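**Progress report to the Karras program office**
Project: Working rules for mobile arms in shared rooms (Rama)
Prepared by Liesbeth De Smet, Ponport
13th November

Work since the last report has gone into the approach and stop rules, chapters 3 and 4 of the draft. Both are now in review. The chapter on cleaning and battery handling has not moved and is still with Fotini Sarantis.

## Rules finished in this period

- The gripper is opened fully before the arm comes near furniture, and stays open until the operator calls the grasp.
- Every session starts with a stop test. If the stop test is skipped, the session's data is not used.
- A person may enter the arm's reach only after the operator has said "clear" and the arm is parked.
- Wrist speed is limited to 210 mm per second within reach of any table, shelf or counter.

Stelios Rallis wanted a higher speed for open floor. We left that out of this version. It can come back when the Wirkholm site has its floor markings down and we can tell operators where open floor begins.

## Trials

We ran 11 sessions under the new rules. In 2 of them the operator closed the gripper too early on approach. Both were logged as rule breaks, and both operators repeated the approach module before their next session. There was no damage to furniture in either case.

Amândio Barreto has rewritten the log sheet so that a rule break is entered at the time it happens. The old sheet asked for everything at the end, and entries came out vague.

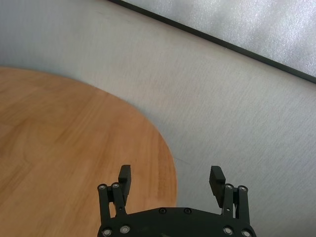

The approach rule took the most drafting. Our first version told operators to stop when the gripper was "over the edge" of the furniture, and the reviewers read that in different ways. On a square desk it makes little difference. With a round tabletop like this one, the left fingertip can be over the wood while the right one is still over the gray surface beyond it, and the rule has to say which of those counts. The new text says both fingertips must be on the same side of the edge before the arm is lowered. If they are not, the operator backs off and lines up again. Nandi Baloyi tested the wording with new operators at Wirkholm and asked for one change, replacing "same side" with "both over the table or both clear of it." We have made that change.

## Open points

1. The rule for soft furniture is missing. The current text assumes a hard edge, and reviewers asked what to do near padding and cushions.
2. We need a decision from your office on how long session logs are kept. The draft leaves this blank.
3. The stop test takes longer at Wirkholm than at Ponport. Stelios is checking whether the two sites do it in the same order.

## Next period

Chapters 3 and 4 go to the outside reader once the review comments are in. Fotini will send the cleaning and battery chapter before the end of November. Spending is within the plan and we are not asking for any change to the budget. The updated log sheet and the marked-up draft of chapter 3 are attached.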